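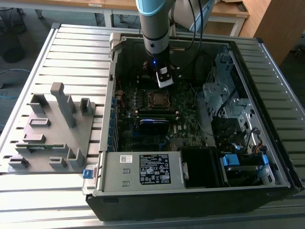
A desktop tower on its side with the panel removed.

The service manager at Darora has a policy on desktop replacement that fits on one sheet of paper. It doesn't mention age. The firm maintains office computers for clinics, surveyors and small manufacturers in and near Gollby, and the question customers ask most often is how many years a machine should last. He declines to answer it in years.

"Age is a proxy," he says. "It's what you use when you have no records. If I know the drive hours, the fault history and what software the person runs, then the purchase date tells me very little I didn't have already."

The sheet sets out conditions under which a computer is replaced, and a separate set under which it is repaired. The first test is whether the operating system still receives security updates on that hardware. A machine that fails is retired or taken off the network, with no exceptions for light use. The second test is cost. If parts and labor come to more than 30 percent of an equivalent replacement, the repair is not offered unless the customer asks for it in writing.

He arrived at that percentage by going back through old job sheets. Below it, repaired machines tended to stay out of the shop for a useful period. Above it, they came back with something else. "I wouldn't defend the figure for anyone else's fleet. It came from our jobs, with our labor rate. Another shop should do the arithmetic again."

Most of what reaches the bench is, in his account, unremarkable. Power supplies fail. Fans wear out at the bearing and get loud before they stop. Heatsinks clog, particularly in machines kept on the floor, and the processor lowers its clock speed to protect itself. The user reports that the computer has become slow, and somebody in the office decides it is old.

"You clean it, you replace the thermal compound, you run it under load and you watch the temperature. Often that's the whole job. The owner had a quote for a new one on the desk."

Storage is the component he watches most closely. Darora exports the drive health counters from each machine overnight into Trusden, the inventory system it moved to after outgrowing a spreadsheet. Solid-state drives that report 75 percent of their rated write endurance consumed are put on a list and swapped at the next scheduled visit. He concedes that many would run well past that point. The swap is cheap, he says, and an unscheduled visit to a clinic during opening hours isn't.

Memory is treated differently. It is not replaced on a schedule, and he is skeptical of adding it by default. Technicians record peak use across a normal working month before recommending an upgrade. Where the peak leaves headroom, the customer is told to keep the money. Where it doesn't, the upgrade goes in as a matched pair and the machine is tested until the following morning before it goes back.

The longest part of the conversation concerns power settings, which he regards as neglected. One customer, a print finisher in the Martinelli building, left 19 desktops running through nights and weekends on the belief that switching them off shortened their lives. Darora measured the idle draw with a plug-in meter, set the machines to sleep outside working hours and scheduled updates for a short window at 2 a.m.

"The old argument was thermal cycling, that heating up and cooling down stresses the joints. There's something in it if you cycle a part hard enough. An office computer going to sleep once a day is a mild case. Meanwhile the fan that runs all weekend is wearing all weekend, and it's pulling dust in."

He is less certain about the case for buying refurbished. Former corporate desktops are plentiful, and parts for them are easy to find. The difficulty is batch quality. A pallet may look uniform on the invoice and contain several board revisions, each with its own firmware. Darora now updates the firmware on every incoming unit before doing anything else, and rejects any that arrives with a setup password the seller can't clear.

Warranty length, he adds, is a poor guide in either direction. He would sooner know whether the power supply is a standard shape. Proprietary units and connectors tie the owner to a single source, and that source eventually runs out. "That's the part I'd ask about before buying. Take the panel off, look at the supply and look at how it connects to the board. If it's standard, you can keep the computer going. If it isn't, buy a spare while they're still being sold."

The sheet is due for revision in July. He expects to change the section on operating system support and to leave the cost threshold where it is, pending another pass through the job sheets.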